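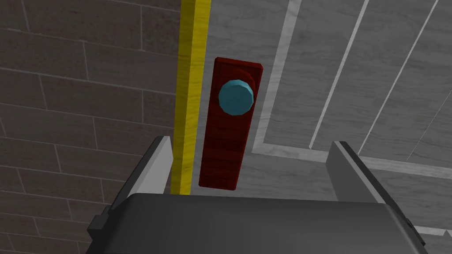
図1　開いたグリッパーと、青緑色のノブが付いた赤いドアプレート

セットアップガイド > 双腕セル > 第3章 > ドア作業用の初期設定と手首カメラの調整

3章　ドア作業用の初期設定と手首カメラの調整

いよいよドアです! 前の章までで、Ralladov双腕モデルはClarholmシミュレータの中に立ち、関節も一通り動くようになっているはずです。この章ではJornumルームパックの部屋に機体を置き、両手のJacquetグリッパーと手首カメラを合わせて、ノブの手前まで安全に近づけるところまで進めます。ノブをつかんで回す動作は次の章で扱います。早く回したくなる気持ちはとてもよくわかりますが、ここの調整が決まっていると次の章がびっくりするほど楽になりますので、どうかお付き合いください。

3.1　始める前に

・部屋データを読み込み、物理演算は「一時停止」のままにしておきます。
・保存済みの姿勢ファイルがある場合は、別名で控えを取ります。上書きの確認は出ません。
・実機を同じ制御PCにつないでいる場合は、必ず通信を切り離してください。

注意　シミュレータの操作パネルと実機用パネルはボタンの並びが同じです。切り離しを忘れたまま手順を進めると、画面の中だけのつもりの指令が実機に届きます。

部屋の壁や床の模様は読み込みのたびに変わります。大理石だったり、タイルだったり、石積みだったり、なかなか大胆な組み合わせも出てきますが、当たり判定の形状は模様の影響を受けません。色や模様が本書の図と違っていても、そのまま進めて大丈夫です。模様を固定したいときは、部屋設定の「外観シード」に好きな値を入れてください。本書の数値例は86で統一しています。

3.2　胴体を置く

1. 部屋ツリーから「base_anchor」を選び、「機体を吸着」を押します。機体がアンカーの位置に移動します。

2. 上面ビューに切り替え、胴体の外形線が家具の外形線と重なっていないことを確かめます。重なりは橙色で表示されます。カウンターに近い配置では、胴体の前側が先に重なりやすいので、拡大して見てください。

3. 重なりがあれば、矢印キーで機体を後ろへ下げます。Shiftキーを押しながらだと細かく動きます。マウスで引っ張るより、こちらのほうがずっと気持ちよく決まります!

4. 「床に接地」を押します。接地前に物理演算を始めると機体がわずかに落下し、その衝撃で腕の初期姿勢がずれます。

5. 頭部カメラのビューを開きます。左右のアームが胴体の向こうに立ち上がり、グリッパーの先まで視野に入っていれば、配置はひとまず完了です。

メモ　カウンター上の小物は、既定では「動く物体」として扱われます。鉢植えのような背の高い物は、腕を横に振ったときに触れやすいので、調整中だけ「固定」に切り替えておくと安心です。固定した小物にぶつかると接触警告が出ますので、腕の通り道を見直すよい目印にもなります。

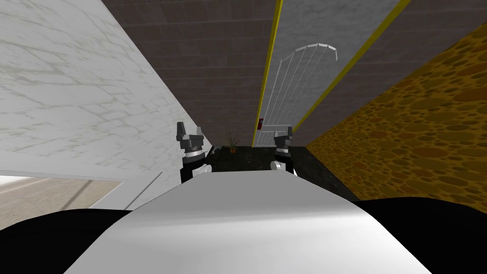
3.3　両腕の準備姿勢をつくる

準備姿勢は、すべての作業の出発点です。ここが左右できれいにそろうと、見ているだけで嬉しくなります。

1. 姿勢パネルで「ready_dual」を呼び出します。物理演算はまだ一時停止のままです。

2. 「干渉チェック」を押します。緑の表示が出たら次へ進みます。赤の表示が出たときは、表示された部位の名前を控えてから胴体の配置(3.2)に戻ってください。関節を一つずつ動かして逃がす方法もありますが、あとで左右の姿勢が食い違う原因になります。

3. 物理演算を開始し、腕が静止するまで待ちます。

4. 関節モニタの「偏差」欄を見ます。針が揺れ続ける関節があれば、その関節の減衰値を既定に戻します。前の利用者が試した値が残っていることがよくあります。

5. 左腕、右腕の順に「手首ゼロ合わせ」を行います。片方ずつ、完了音を聞いてから次に移ってください。

6. 「姿勢を保存」を押し、わかりやすい名前を付けます。後で見分けがつくように、部屋の名前も入れておくのがおすすめです。

注意　手首ゼロ合わせの途中で物理演算を止めないでください。基準値が半端なまま保存され、グリッパーが斜めのままノブに向かうことになります。止めてしまった場合は、手順1からやり直します。

3.4　頭部カメラを合わせる

頭部カメラは両手の位置関係をつかむためのカメラです。ノブの細かい位置決めには手首カメラを使いますから、こちらは「両手と作業場所が一度に見えるか」だけを気にすれば十分です。

1. カメラパネルで「head」を選び、「傾きを表示」をオンにします。

2. 俯仰と回転のつまみをそれぞれゼロに戻します。

3. 左右のグリッパーが両方とも視野に入るまで、俯仰だけを少しずつ動かします。回転には触りません。

4. アームを片方ずつ準備姿勢から外側へ開き、戻します。この間、グリッパーが胴体の陰に隠れないことを確かめます。

5. 問題がなければ「視点を固定」を押します。

壁が急な角度で傾いて見えたり、片方のグリッパーがもう一方より小さく遠く見えたりする構図になっても、すぐにカメラの故障を疑う必要はありません。まず頭部の回転値を読み、ゼロならば次に胴体の向きを調べます。部屋によってはアンカーの向きが壁と平行ではないため、この見え方がそのまま正しいこともあります。

迷ったら、鉢植えなど動かない小物を一つ選び、機体を置き直す前と後で見え方を比べてみてください。数値の表をにらむより早く原因に行き着けることが多く、私はこの方法が大好きです。

メモ　頭部カメラの視野角の既定値は93です。手首カメラとは別の値なので、設定を一括コピーしないでください。

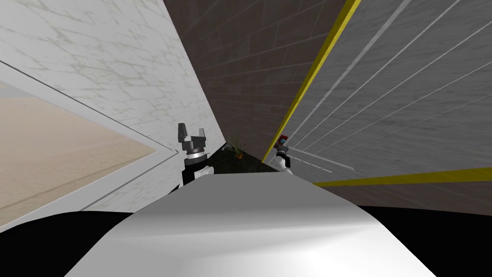
3.5　グリッパーの開閉を確認する

1. 操作対象を「右手」にします。左手を使う部屋では「左手」と読み替えてください。

2. 「全開」を押します。開度の表示が100になります。

3. 手首カメラのビューを開きます。指が左右に見え、指の間に前方の様子が映っていることを確かめます。

4. 「半開」、「全閉」、「全開」の順に動かします。速さは「低速」を選びます。指が引っかかるように動くときは、いったん全開に戻し、手首まわりの干渉表示を確認してください。

5. 全閉のときに左右の指が同時に止まることを見ます。片側だけ先に止まるなら、指の原点がずれています。「指原点の再取得」を行ってから、手順2に戻ります。

6. 力の上限を「ノブ用」に設定します。数値を直接入れることもできますが、最初はこの設定をそのまま使ってください。

注意　指の間に物がある状態で「指原点の再取得」を行わないでください。挟んだ物の厚みが全閉の位置として登録されてしまいます。

3.6　手首カメラを合わせる

さて、この章でいちばん楽しいところに来ました! 手首カメラの調整が済むと、指の間からノブを見据えて近づいていけるようになります。初めてうまく合ったときの爽快感は、ぜひ味わってほしいです。

1. グリッパーを全開にし、腕をドアの手前の「approach_far」まで動かします。経路は「安全経路」を選びます。

2. 手首カメラのビューに「中心線」を重ねます。

3. 手首を回し、指の開く向きがノブをまたぐようにします。このとき肘も動きますので、頭部カメラのビューを横に並べておくと見落としがありません。

4. 中心線がノブの中央に来るように、手先の左右と上下を合わせます。前後はまだ動かしません。

5. 「approach_near」に切り替え、ゆっくり前進させます。ノブが中心線から外れたら止め、手順4に戻ります。

6. 指の間の正面にノブが来た位置で停止し、「接近点を保存」を押します。図1は指を広げたままノブの手前で止めた状態の表示です。

7. 腕を「approach_far」に戻し、保存した接近点をもう一度呼び出します。これを3回行い、毎回同じ場所に止まることを確かめてください。

ノブではなく小さな取っ手が付いた扉でも、手順そのものは変わりません。ただし取っ手が小さいと、近づくにつれて指の陰に隠れることがあります。遠い位置で中心線を丁寧に合わせ、それから前進の刻みを小さくしてください。引き戸のようなパネルに向かうときは、枠や仕切りの縁に指先が触れないよう、手首の向きも見直します。

ビューの中で部屋全体が斜めになるのは、手首カメラが手と一緒に回っているためです。慣れるまでは少し酔うような感覚がありますが、部屋の水平を基準にしようとせず、指と取っ手の位置関係を追いかけてみてください。どうしても見づらい場合は「水平補正」をオンにできます。補正中は指のほうが傾いて表示されるので、接近点を保存する前にはオフに戻します。 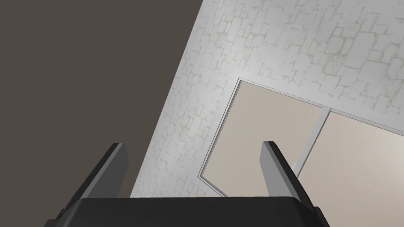
それから、扉の色と壁の色が近い部屋では、取っ手が背景に溶け込んで見失いやすくなります。こういうときは明るさを上げるより、「輪郭強調」を弱めにかけるほうが合わせやすいです。強くかけすぎると壁の模様まで線になって浮かび上がり、今度はどれが扉の枠なのかわからなくなります。石積み模様の壁では特に控えめにどうぞ。

輪郭強調は表示だけの機能で、記録される画像には反映されません。記録の側で見やすくしたい場合は、部屋設定で照明を変え、接近点の確認をもう一度行います。照明を変えても接近点の座標は動きませんが、画像を使った位置合わせを有効にしている場合は、検出の結果が変わることがあります。

3.7　うまくいかないとき

ノブの手前で腕が止まる
　干渉チェックの余裕幅が大きすぎる可能性があります。余裕幅を一段下げて試します。ゼロにはしないでください。

接近点が毎回少しずつずれる
　胴体が接地していないか、手首ゼロ合わせが途中で止まっています。3.2の手順4、続いて3.3の手順5をやり直してください。

手首カメラのビューが真っ暗になる
　カメラが扉や壁の内側に入り込んでいます。腕を「approach_far」に戻します。戻らない場合は物理演算を止め、保存した準備姿勢を呼び出します。

指がノブをすり抜ける
　部屋データの当たり判定が「簡易」になっています。部屋設定で「詳細」に変更し、部屋を読み込み直してください。機体の配置は保持されます。

ノブに触れていないのに接触警告が出る
　警告欄の部位名を見てください。手先ではなく、肘や前腕がカウンターや鉢植えに触れている例が目立ちます。

3.8　日常の手入れ

シミュレータの中の機体は油切れもねじの緩みも起こしませんが、設定は確実に散らかっていきます。接近動作を100回以上繰り返したセルでは、次の作業を行ってください。

・使っていない接近点を一覧から削除します。
・指の原点を取り直し、全開と全閉を確認します。
・頭部カメラの回転値がゼロであることを確かめます。
・記録フォルダを別の場所へ移します。容量が足りなくなると、記録だけが黙って止まります。
・姿勢ファイルの控えを新しくします。

担当者が替わるときは、外観シード、使用した手、接近点の名前の三つを引き継ぎ票に書いておいてください。これだけで、次の人はその日のうちにドアの前に立てます!

保存が済んだら物理演算を停止し、4章「ノブをつかむ・回す・引く」へ進んでください。

文書担当: Solène Renaud　|　お問い合わせ　|　© Clarholm　|　ページの先頭へ戻る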